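Zosteo Counter: data card

Summary

Zosteo Counter is a set of simulated kitchen episodes for one robot arm with a two-finger gripper. We made it to study one question: does a policy trained with small changes of the camera position still grasp well when the counter is full of household things? The set was made by Kwabena Mahama and Tonantzin Ledesma. Every episode has a wrist view and a side view. In the wrist view the fingers are always near the lower border, so please do not crop it before training. 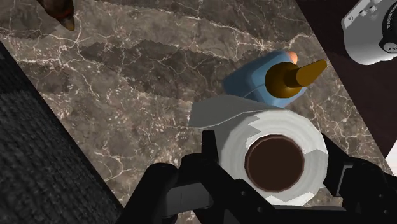
What is inside

There are 130 episodes in 10 kitchen layouts. For each step we store both views, the joint positions, the gripper opening and the task sentence. The layouts differ in the counter texture, the walls and the furniture.

Objects and rendering

The paper towel roll is the object which gave us the most work. Its mesh has few polygons, and the contact points can jump when the fingers close on the edge. We kept the mesh as it is, so that results stay comparable with the first release. The spoon, the egg and the sponge come from the same object library, called Skudent. In the side view the arm hides a part of the background, and we did not move the camera to correct this.

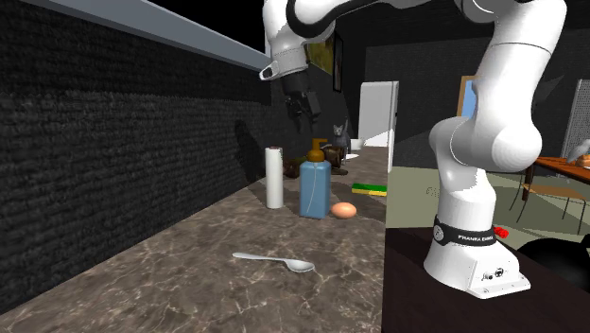 Kyrylo Hrytsenko wrote to us in August that the split by layout is too easy, and that he would prefer to hold out whole objects, for example every episode where the roll is the target. We agree with this remark. The file split_objects.txt now holds out 21 episodes in this way, and the old split stays in the folder for older results.

Known limits

Liquids and soft paper are not simulated. In 4 episodes the task sentence names the wrong side of the counter; they are listed in errata.txt.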